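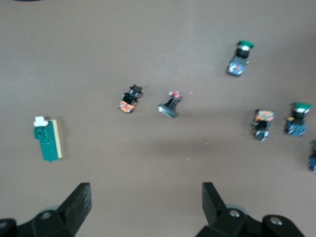 Henthorpe open day: notes from the parts hall
12/8/21

Henthorpe holds its open day once a year, in August, at the site on the canal road. The main building is a two-story brick block with a newer steel hall behind it. Visitors sign in at the front, collect a badge and safety glasses, and are sent through in small groups. My interest was switches and panel components, so I skipped the film in the lobby and went straight to the hall.

The company does not make switches from scratch. It buys in bodies and contact blocks, fits caps and collars to order, mounts the finished parts on small carrier boards and ships them to panel builders. Minimum order is 50 pieces per configuration. The catalog lists a little over 900 part numbers, many of which differ only in cap color or mounting depth.

Goods in

Parts arrive in cartons and are moved into shallow gray bins, one configuration per bin. Each bin carries a printed label on the short side and a paper card inside. The card stays with the parts until packing. I asked why the card had not been replaced with a scanner code, and was told that both are in use: the code for stock, the card for the person at the bench.

Shelving runs the length of the north wall. The lower shelves hold the heavier items, mostly transformers and terminal strips from Soylu. Switches are at chest height. The aisle is narrow for two people with bins, and a one-way arrow has been painted on the floor. Our group walked it in the wrong direction.

Sorting

The sorting benches were the part I had come for. Mixed returns are tipped out onto a plain brown surface and picked over one at a time. A matte finish makes sense for this work. Small glossy parts throw highlights of their own, particularly off the collars, and a shiny bench would double the problem.

Colored caps carry most of the information at this stage. A green cap on a blue base can be told from the other types at arm's length, standing or lying on its side. Printed type numbers are used as confirmation only. They are small, and on a speckled or heavily printed base they are hard to find at all. Anyone specifying panel parts for service work should keep this in mind and choose cap colors that differ in brightness as well as hue. Two of the reds in the Henthorpe range are too close for my liking, and under warm light I could not separate them.

Shape is the second cue. Push buttons with a wide, flat cap tend to come to rest at an angle. Flat boards and blocks stay where they are put. The bench instructions ask for flat items to be picked first, as they hide less once the buttons have been turned over. I tried both orders at the visitors' bench and found little difference with a small batch.

Testing

Every returned switch is tested for contact resistance and for travel. The travel rig, built by Clulia, presses the cap 600 times and logs the force curve. A part that drifts outside the limits goes into the scrap bin with its card. New types get a longer run of 4000 presses before they enter the catalog, and the curves for recent types were pinned up beside the rig. Two showed a clear softening early in the run, followed by a flat section – normal for a new spring, according to the notes, and accepted.

The rig is louder than expected. Hearing protection is available but was not handed out. Bring your own.

Packing

Finished parts go into trays, then into plain cartons with a paper interleaf. The foam inserts used until last year have been dropped. The paper takes longer to fold but leaves no crumbs in the switch housings, a regular complaint from Killa, one of the larger panel customers. Killa had a table by the exit with two completed control panels, both wired and powered. The door wiring on the larger one was tidy, with proper slack at the hinge.

Practical points

The full circuit took around 50 minutes. Photography is allowed in the hall but not in the test area. Parking is limited and the overflow lot has loose gravel. The cafeteria served soup and rolls until early afternoon, cash only.

Sample bags were on sale at the desk, mixed types, no choice of color. Mine held four push buttons, two rockers and a carrier board with one bent pin. Data sheets are not included – they have to be requested by part number from the sales office.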